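Why Is Stop Red?

Think about the last time you were in a car and it stopped at a light. What color was the light? You didn't even have to think, did you? Red means stop, and you've probably known that since before you could tie your shoes.

But why red? Why not purple, or a nice sky blue? I got curious about this when my nephew Sipho asked me at breakfast one morning, and I had a mouthful of toast and no answer at all. So I went and read up on it (after I finished the toast).

Let's start with light. Light travels in waves, a bit like ripples on a pond. Some ripples are squashed close together and some are stretched out long. Your eyes see those different waves as different colors. Blue waves are short. Red waves are the longest ones we can see. When light goes through the air it bumps into the tiny bits that air is made of, and short waves get bounced all over the place (that's why the sky looks blue!). Red light gets bounced around a lot less, so more of it keeps going straight.

Then there's the old, old reason. Blood is red and fire is red, and people have been paying attention to both of those for a very long time. Red paint shows up really well against green grass and trees, too.

Railroads used red for danger before there were any cars to stop. Back then green often meant "go carefully" and plain white meant "go ahead." Can you guess the trouble with white? Lots of things are white at night! A lamp in a window, a bright star. So the railroads switched, and green became the color for go.

You'll find color signals in workshops and factories too, on buttons and lamps and even on the floor.

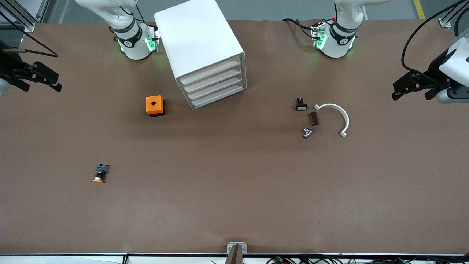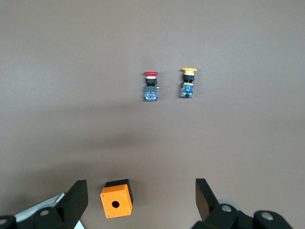

Now, what about people who can't tell red and green apart very well? My friend Bheki is one of them. I asked him how he manages at traffic lights and he laughed at me. "Red's on top!" he said. When the lights are stacked up, he looks at which one is lit. Stop signs help in another way, with their eight sides. You could paint one gray and you'd still know what it was by its shape.

Want to try something? Cut out small squares of red, yellow, green and blue paper, all the same size. Stick them on a wall outside in the evening, walk back to the other side of the yard, and wait while it gets dark. Which color can you see the longest? I won't tell you what I got, but the red one surprised me. Your eyes work differently in dim light, and that's why a red signal at night needs a lamp in it and not just paint.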